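Sorting by Color: A Student Team Learns to Train Two Hands

By the Prasside College Magazine staff

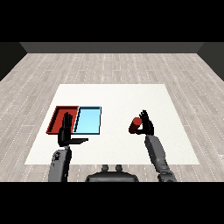

When the Delacroix Robotics Club opened its doors to new members in January, the first task on the board looked simple enough for a kindergarten classroom. A robot was to pick up a colored object and place it in the tray of the same color. By spring, the students who took on that task had come to regard it as one of the more demanding pieces of coursework available to undergraduates at Prasside College.

The club works under the Department of Engineering and meets in the Casinis Building, where it shares a computer laboratory with two other student organizations. Membership this year stands at 23, drawn from engineering, computer science, mathematics and, in a few cases, the performing arts. No prior experience with robots is required. Applicants are asked to submit a short statement of interest and to commit to one evening a week for the length of the semester.

The sorting project is carried out in simulation. Students operate a two-armed humanoid robot inside a virtual room, guiding its hands over a white table on which a red tray and a blue tray have been placed. Each attempt is recorded from start to finish. The recordings are then used to train a control program, which is expected to perform the same task without a student at the controls.

"The students are asked to teach by demonstration, and they soon discover how much of their own skill they have never had to put into words," said Volodymyr Polishchuk, the faculty adviser to the club. "A person does not think about how to turn the wrist before setting down a can. A student who must produce that motion through a robot has to think about it a great deal."

The cylinder used in the exercise has proved to be a useful teacher. A round object can be held in many ways, and a grip that seems secure at the start of a motion may leave the object at an awkward angle when the hand arrives over the tray. Early recordings contained a wide variety of grips, reflecting the habits of the individual operators. Programs trained on those recordings tended to hesitate, and on several occasions the virtual hand closed on nothing at all.

The club responded by writing a common procedure. Operators now begin each attempt from the same resting position, approach the object from the same side and pause briefly after closing the fingers. The pause was a matter of some debate. Members who favored faster demonstrations argued that it made the motion look unnatural, while others pointed out that it gave the program a clear signal that the grasp was complete. The second view prevailed after a trial in which both styles were tested over 100 attempts.

A related question concerned the use of the second hand. The trays stand toward the left side of the table, and objects may appear anywhere within reach. When an object appears on the far right, the operator may carry it across with the right hand or pass it to the left. The written procedure permits both methods, but it requires that the choice be noted in the log. Several students are now preparing a report on whether a program trained on mixed methods can learn to choose sensibly between them.

Work in simulation offers the club some practical benefits. A dropped object can be returned to its starting place with a single command, and students may continue their work from any machine in the laboratory. It also has limits, and the department takes care to see that these are discussed. Friction, weight and lighting in the virtual room are set by the software and do not always match conditions on a physical bench. First-year members attend a seminar on the subject before they are permitted to submit recordings.

The project forms part of the club's preparation for the Tritow Student Challenge, a regional competition in which 16 college teams are entered this year. Teams in the simulation division submit a trained program together with a written account of their methods. The judges then run each program on object positions that the students have not seen in advance. Points are awarded for correct placement, and the written account makes up a substantial share of the final score.

That emphasis on writing has influenced the way the club is organized. Each working group includes one member who is responsible for the log, and the position rotates every two weeks. Entries are short and follow a standard form: the operator's name, the starting position of the object, the hand used, the result and any remarks. Failed attempts are kept on file along with the successful ones, and new members are assigned to review a selection of them during their first month.

The department has also begun to grant academic credit for the work. Students who complete a full semester and submit an individual report may count the project toward the laboratory requirement for the minor in automation. Reports are read by two members of the faculty and are kept in the department library, where they may be consulted by later teams.

Mr. Polishchuk expects the next stage of the project to introduce objects of other shapes, and a proposal to move the trays between attempts is under review. Students who wish to join the club for the fall semester may collect an application from the department office in the Casinis Building. An information session for prospective members will be held before the end of the term.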